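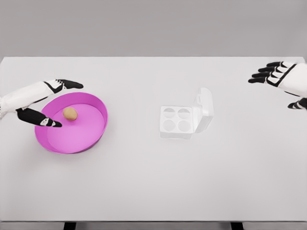

Getting Marks Off Light-Colored Tabletops

1 September 2020

Pale tabletops show everything. Most marks come off with things you already have under the sink, as long as you start with the mildest one and work up.

Coffee and tea rings
Mix baking soda with a little water until it holds together like toothpaste. Spread it on the ring, leave it ten minutes, and wipe with a damp cloth. Do not scrub with the rough side of a sponge. It leaves fine scratches that hold the next stain.

Grease
One drop of dish soap in warm water. Rinse with a second cloth, then dry. Soap left behind turns into a dull film that picks up dust.

Ballpoint and marker
Rubbing alcohol on a cotton ball. Dab, turn to a clean side, dab again. Test a spot underneath first if the top is painted or varnished.

Sticky labels
Warm the label with a hair dryer on low and peel from one corner. Cooking oil takes off what is left. Wash the oil away with soapy water.

Colored plastic
Bright trays and place mats can leave a tint if they sit in one place for months, especially near a window. Lift them when you wipe the table, and dry the underside before putting them back.

Stone and marble
Skip vinegar and lemon juice on these. Both will etch the surface. Plain water and a mild soap are enough.

Next in October: cleaning chair seats and cushions.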